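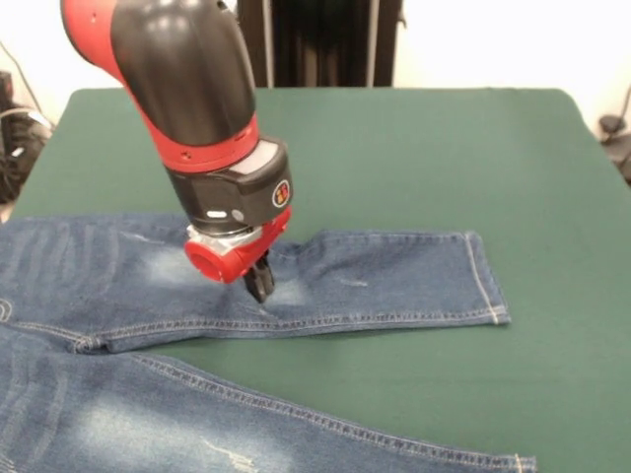

Jeans folding, bench notes

March 15, 2019. Present: me, Wondimu Tamiru. Yabsira Gebreyes joined for the second half.

Goal for the session: find out whether the arm can take denim through the fold routine we wrote for towels. Kultutus wants an answer on trousers before they commit to a trial at the Nastton laundry. Towels and pillowcases are settled. Denim is heavier, the seams are stiff, and the routine knows nothing about waistbands.

Setup

One pair of jeans, blue, laid out flat on the green mat, legs side by side with a gap between them in some of the layouts. Felt-type surface kept from the towel work. Changing it now would make the old numbers useless for comparison.

Grasp points under consideration: waistband, upper leg near the inner seam, lower leg. Two-finger gripper throughout, no change of fingertips.

Waistband

Most of the trouble is expected at this end. Several layers, a rivet, pocket edges, a button. The towel routine looks for an edge of even thickness and closes to a fixed width. I have set the width 2 mm wider and left the approach angle alone. Wondimu would lower the angle as well. One change at a time.

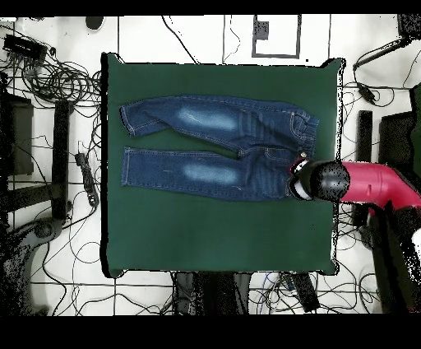

Gripper down on the waistband, whisker patches facing up.

The faded patches on the thighs bother the edge finder. It scores them as boundaries because the contrast is higher there than at the real outline, where dark denim sits on dark green. A lighter mat would fix that for this pair and break it for white cotton. Yabsira suggests masking anything inside the outer contour. She will write it up against the Favine image set before we touch the live code.

Occlusion

The overhead view loses part of the garment whenever the forearm crosses it. With towels we got away with this by planning from one clear view before the arm moved in. Trousers shift more during a fold, so a single view is a weak basis for the second grasp. 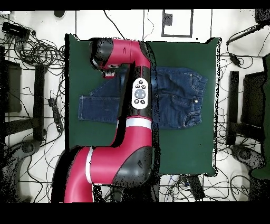 Forearm across the middle of the jeans. Pocket and button end still in view.

Options: retract after each fold and look again (slow), or fit a side camera. Retracting adds 5 s per look. Wondimu puts a full trouser cycle at 34 s with two looks, against a target Bezerra set for towels and never revised. I would take the slower cycle.

Leg grasp

The leg is the easier problem on paper. Fewer layers, no hardware, long straight seams to line up with.

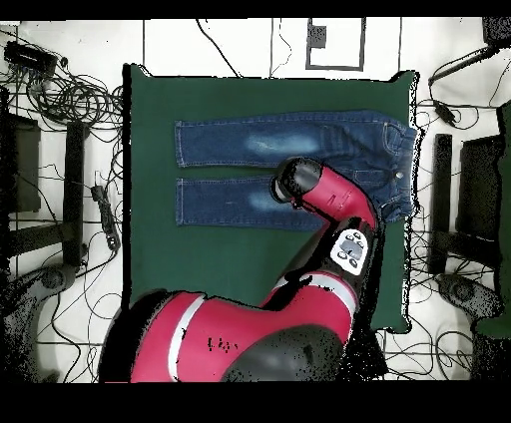 The concern is picking up the upper leg together with the lower one once they are stacked. The force reading does not separate one leg from two with any margin I trust. Finger gap at closure may do better. To be logged on the next set, 3 passes per grasp point.

Position for Kultutus: can do flat trousers under supervision, not from a basket, no date yet. A person at the folding table is still the sensible choice for denim. Wondimu disagrees with the last part and will add his own note.

Open: mask for faded areas (Yabsira). Side camera bracket (me). Closure gap logging (Wondimu).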